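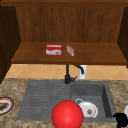 Lalcombe water pressure to be cut overnight for valve work

January
By Kevser Yaman

Water pressure in the northern half of Lalcombe will be reduced between 10 pm and 5 am while a pressure-reducing valve is replaced at the Hunorora pumping station. The work affects 381 properties and is expected to take over 26 nights, with supply restored to normal each morning.

The existing valve no longer holds a steady outlet pressure when demand falls at night. Readings at the station have drifted upwards, and the higher pressure has led to leaks at older joints. Contractor Cotska will fit a bypass first, then isolate the main in short sections. 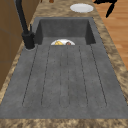

Households should expect a slower flow at upstairs taps and longer filling times for cisterns. Combination boilers may not fire if the flow drops below their minimum rate – this is not a fault and needs no engineer. Water for the morning can be drawn before 10 pm and kept in a clean, covered container. Washing-up is best done earlier in the evening, and a plate left in the basin of a sink can wait until pressure returns. If the water runs cloudy, the cold kitchen tap should be run for up to 10 minutes.

Dishwashers and washing machines on delay timers should be reset to start after 5 am. Some models stop with an inlet error when filling takes too long.

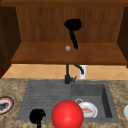

Wooden wall cabinet with a shelf.

Properties on the Puma estate have a separate feed and are not affected. Residents who rely on water for medical equipment can ask for a temporary tank, which will be delivered within 30 hours of the request.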